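Actualités > Jardins partagés > Vie des parcelles

Wullevthorpe : les jardins partagés changent leurs règles d'arrosage pour l'été

Les jardiniers de Wullevthorpe devront arroser autrement à partir de juillet. L'association qui gère le terrain a adopté un nouveau règlement qui limite l'usage du tuyau au petit matin et réserve l'eau des cuves de pluie aux cultures potagères. Les massifs de fleurs et les bordures engazonnées passent au second plan jusqu'à la fin de la saison.

Le site compte 94 parcelles, réparties de part et d'autre d'une allée centrale. La plupart sont cultivées en légumes : tomates, haricots, courgettes, pommes de terre, avec quelques rangs de petits fruits le long de la clôture. L'an dernier, les cuves étaient à sec avant la fin du mois de juillet et les jardiniers avaient terminé l'été sur le seul réseau d'eau potable, dont la facture est partagée à parts égales.

« On ne pouvait pas repartir sur la même base, indique So-ying Yen, présidente de l'association. Certains arrosaient en plein après-midi, d'autres ne venaient que deux fois par semaine et payaient autant. Il y avait des tensions. »

Le nouveau texte prévoit deux créneaux. Le tuyau est autorisé jusqu'à 9 heures. Le soir, à partir de 20 heures, seul l'arrosoir est permis. En dehors de ces horaires, les robinets de l'allée centrale seront fermés. Les semis et les jeunes plants repiqués depuis moins d'une semaine font exception, à condition d'être arrosés à la main.

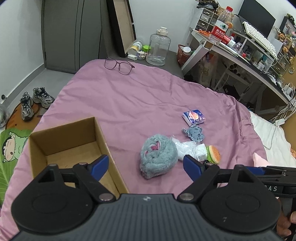
Les récupérateurs d'eau individuels sont-ils toujours autorisés ?

Chaque jardinier peut en installer un sur sa parcelle, raccordé au toit de l'abri, à condition que la cuve soit couverte et posée sur un socle stable. L'eau ainsi récupérée n'est soumise à aucun horaire.

Le règlement encourage aussi le paillage. Un tas de broyat est à disposition près de l'entrée, et chacun peut se servir à la brouette. La couche conseillée est de la largeur d'une main, posée sur un sol déjà humide et désherbé. Pour les courges et les tomates, l'association recommande de laisser un petit espace dégagé autour de la tige - les limaces ont fait beaucoup de dégâts au printemps sur les parcelles du bas.

Du côté des équipements, une pompe solaire de marque Jurkon a été mise en service pour alimenter la partie haute du terrain, la plus éloignée des cuves. Elle a coûté 1 494 euros, pose comprise, somme prélevée sur la réserve de l'association. Les cotisations ne changent pas cette année. Une seconde pompe pourrait suivre si la première donne satisfaction, mais aucune décision n'est prise.

Tien-fu Man cultive une parcelle dans cette partie haute depuis l'ouverture du site. Il portait jusqu'ici ses arrosoirs depuis l'allée centrale. « Avec la pompe, je gagne une bonne demi-heure par soir, dit-il. Pour les horaires, on verra. Je travaille tôt, donc je ferai tout à l'arrosoir. » Il a remplacé une partie de ses salades par des blettes et des pois chiches, moins gourmands en eau, et laissé une planche en engrais vert.

Tous ne sont pas convaincus. Plusieurs jardiniers ont demandé que le créneau du matin soit prolongé d'une heure, en particulier pour ceux qui viennent en bus. La demande a été repoussée à la réunion de rentrée. D'ici là, les relevés du compteur seront affichés chaque semaine sur le panneau d'entrée, à côté du calendrier de tonte des allées.

En cas de non-respect, le règlement prévoit un rappel oral, puis un courrier. L'accès au tuyau peut être suspendu pour le reste de l'été après deux courriers. L'association précise qu'elle n'a pas l'intention de surveiller les parcelles.

Les personnes absentes en juillet peuvent confier leur arrosage à un voisin en inscrivant son nom et le numéro de la parcelle dans le cahier de l'abri commun. Les clés de la réserve d'outils sont à demander au même endroit, le matin avant 10 heures.

À lire aussi

Mildiou : les premières taches signalées sur les pommes de terre
Rue Liu, les bacs potagers déplacés côté soleil
Compost : ce qui est accepté dans les bacs du bas
Bourse aux plants de Wullevthorpe : il reste des poireaux
Prêt de broyeur Flokix : les conditions pour l'automne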